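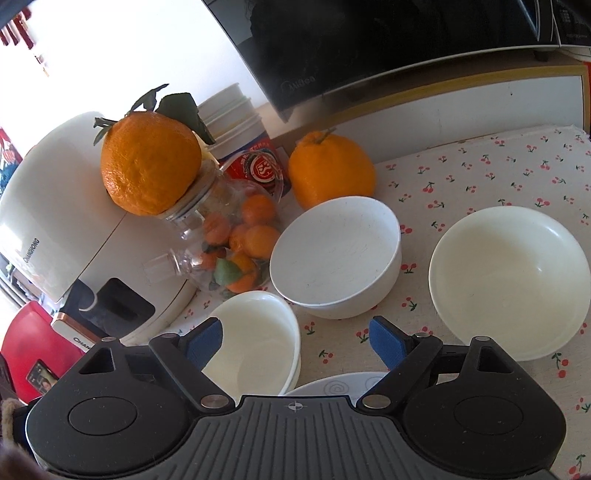

摄影:Clestham 试做间

首页 | 工作笔记 | 配方存档 | 仪器 | 联系

九月,下午四点以后补记
记录:Clestham 试做间

橘子酱,隔夜浸皮到底有没有用

接上一篇。上一篇最后写了“浸皮过夜,胶质明显增加”,我把“明显”两个字划掉了。翻了原始记录,当时只有一锅浸过的,拿来比的那锅是前一个月做的,果子都不是一批。这种比法什么也说明不了,写的时候大概是太想收工。

先把问题说清楚。几乎所有做橘子酱的书和网页都讲,果皮切丝以后连籽和白络一起泡一夜,果胶会“释放”出来,第二天煮得快、凝得好。Flavcombe 寄来的那本小册子也这么写,还加了一句“传统做法经得起时间考验”。小册子里没有对照,没有称重,连用的是什么品种都没讲。我不反对泡,泡过的皮煮起来确实软得快,这一点我自己试过好几回,手一捏就知道。软得快和果胶多是两件事,混在一起讲了这么多年,我不大服气。

这次的安排:同一箱苦橙,混匀后分两份,每份去掉坏果后称 800 克。甲份切丝加水,盖好,放过夜;乙份第二天早上现切现加水,马上上灶。水量一样,锅一样,灶眼不一样(后面再说,这是个毛病)。籽和白络都用纱布包着,煮到皮软取出来挤干,挤的力气没办法统一,只能尽量由一个人来挤。

糖最后加,加完大火。判断凝固用冷盘子,盘子提前放冰箱。冷盘子这个办法主观得很,同一滴酱推开来,我看是起皱,换个人看就说还差一点。所以加做了一个流淌测试:酱装进小杯,放凉,倒扣在斜板上,记流到划线处要多久。斜板是垫了木块的旧砧板,角度没量,但整个下午没动过。

结果,先抄在这里,免得纸又找不到:

浸过的皮,煮软的时间比没浸的短 40 分钟。差得比我预想的多。
加糖以后到冷盘起皱的时间,两锅几乎看不出差别,甲锅略早,早得还没有我读表的误差大。
流淌测试,每锅 4 杯。甲锅里有一杯比乙锅所有杯都稀,其余的混在一起,盖住标签我分不出来。
颜色,乙锅深一点。煮得久,应该的。
苦味,甲锅轻一点,但甲锅的浸泡水没有倒掉,按理苦味物质都还在里面。这一条我不信自己的舌头,下次盲尝再说。

也就是说,能站得住的只有第一条:泡过省火。凝固方面,这一次没有看到好处。没看到和没有是两回事,样本就这么点,我不打算拿它去推翻谁的祖传方子。

有几个地方做得不好,写明白:

一是灶眼。左边那个火力偏大,甲锅一直在左边。等到发现,两锅都滚了半天,换过来更说不清,就没换。那四十分钟里到底有多少是灶眼送的,不知道。下次必须对调重做。

二是蒸发。乙锅煮得久,水跑得多,加糖之前我补了水,补到锅壁上原先划的线。线是铅笔画的,蒸汽一熏就糊了,补多补少全凭眼睛。浓度要是差一点,流淌测试就跟着不准。下次锅连果子一起上秤,按重量补。

三是籽。苦橙的籽有多有少,分份的时候没有管。要是果胶主要从籽和白络里来,那籽的分量就该单独称。写到这里才想起来,甲份那个纱布包摸着是鼓一些。唉。

再说 Zutisico。这是同事推荐的一种果胶粉,包装上写“柑橘来源,一勺即凝”。我顺手从乙锅分了一小份出来,照说明加了。凝是凝了,凝得像果冻,刀切下去断面发亮,抹在面包上一坨一坨的,推不开。说明书上的用量是给低糖果酱的,我们的糖高酸也高,本来就能凝,再加自然过头。包装没有写适用的酸度范围,我发信去问了,还没有回音。在有答复之前,架子上那罐请不要往正式批次里放。有人说减半就好,减半以后是什么样,请先做出来称过、推过,再来改配方卡。

Boateng 那边给的温度计也有点问题。两支同时插进沸水,读数对不上,差了一格还多。哪一支准,我现在说不出,只好用同一支测两锅,至少错也错得一样。他们的校准单上盖了章,没有写用什么做的基准,光有章不够。冰水点我明天早上自己打一遍,把修正值贴在柄上。今天记录里凡是写了终点温度的,都先当作没有修正的数看。

还有一件小事。有人在黑板上写“用新鲜果子,果胶自然高”。新鲜到什么程度算新鲜?采下来几天?冷库放过的算不算?我们这箱到货的时候箱子上只有产地,没有采收日期,供货的说“很新鲜”。这四个字我没法填进表格。下一箱订货时要求写明采收日,不写就当不知道处理,别在记录里替人家填。

关于冷冻果子:册子里讲冷冻会破坏果胶,所以冻过的要多加几成。我去年冻过一袋,冬天煮的,凝得挺好,也没有多加什么。当然那是一袋,没有对照,和我批评别人的毛病一模一样,先记着,不作数。

下一轮打算(按顺序,别又同时改好几样):
灶眼对调,其余照旧,甲乙各重做一遍。
籽和白络单独称,两份配到一样重。
再加一组丙:皮泡过夜,籽和白络不泡。要是丙和甲一样,就说明泡的作用多半在皮上,跟所谓释放果胶没多大关系。
盲尝找 5 个人,杯底编号,我不在场。尝之前不许讲哪个泡过,上次就是有人进门先问了一句,后面的分数全废。

省火那一条要是对调以后还在,就够我继续泡了。早上少守一会儿锅是实在的好处,用不着拿果胶来给它撑腰。配方卡上的“增加果胶”先改成“使皮变软”,铅笔写,别用签字笔。

酱的去向:甲乙各留一排在阴凉架,标签朝外,开盖日期写在盖上。加了 Zutisico 的那小份单独放,标了红圈。昨天剩的糖渍皮谁拿走的请说一声,那是要称干重的。

斜板用完洗了,晾在水槽边,木块还垫在下面,先不要拿去垫桌脚。

联系:Clestham 试做间,工作笔记栏 | 版权归试做间所有,转载请先来信 | 返回顶部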